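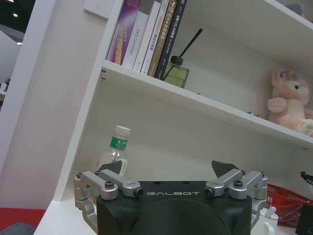 The upper shelf, with Lola at the far end of it.

Print this story
E-mail this story

The Pink One

By the time Geum-ok Tak had hung up her coat and found her slippers, which she kept at work against all advice, Aldo Marras was already in the chair with the handles in his fists, trying to get two gray fingertips around a bottle of water on the lower shelf.

"You're rushing him," she said.

"I'm not rushing anybody. I've got 213 to send to Messina by the end of November and this is the first one of the morning."

She put the kettle on. They had been doing this since the spring, the two of them, in the long room on the second floor at Gromden, and she had come to it late, after a working life spent altering other people's wedding dresses. Debora Fiore, who hired her, had said they wanted people with good hands. It had seemed a funny thing to want for a job where you never touched anything, but Geum-ok had sat down and picked up the handles and felt the arm come along after her like a child being led through a market, and she had said yes before Debora got to the part about the pay.

The work was simple to tell and slow to do. You picked a thing up and put it down somewhere sensible, and the arm remembered how it had felt from the inside, and then you did it again a little differently. The people in Messina fed all of it to Manico, which was their name for the part that learned, and every few weeks Manico was allowed to try by itself. It was good with bottles. It had become quite good with books, even the ones that leaned. It was hopeless with Lola.

Lola was the pink plush toy with the flower on her head. Aldo held that she was a bear, and Noemi Marino, who did the labeling, had her down as a rabbit, and the argument had gone on so long that the form now just said Lola. When Manico reached for her it squeezed as if she were a book, or else it hardly squeezed at all and she went over on her face.

"It's our fault, you know," Geum-ok said, bringing the tea. "We always pick her up the same way. By the middle, bang, like a parcel."

"How else would you do it?"

"Get up and I'll show you."

He got up, grumbling, and she settled herself and shook out her wrists. She thought of her granddaughter asleep in the back of a car, and how you slid one hand in first and waited, and let the weight come to you before you asked anything of it. She brought the fingers along the shelf, past the books and the little green bottle with its two black sticks, and opened them wide, and stopped.

"You've stopped," said Aldo.

"I'm waiting."

"It'll learn to wait, then. Liliana De Luca will be on the phone from Messina asking why it dawdles."

"Let her call. I'll tell her it's manners."

She closed the fingers slowly, until the fluff gave and then stopped giving, and she lifted Lola a hand's width off the board and held her there, and set her down again with her arms still folded. Then she did it from the left, and then from a little higher up, and Aldo drank his tea and said nothing, and after the ninth he pulled the other chair over so he could watch her hands.

"Do the one with the waiting again," he said.

Print this story
E-mail this story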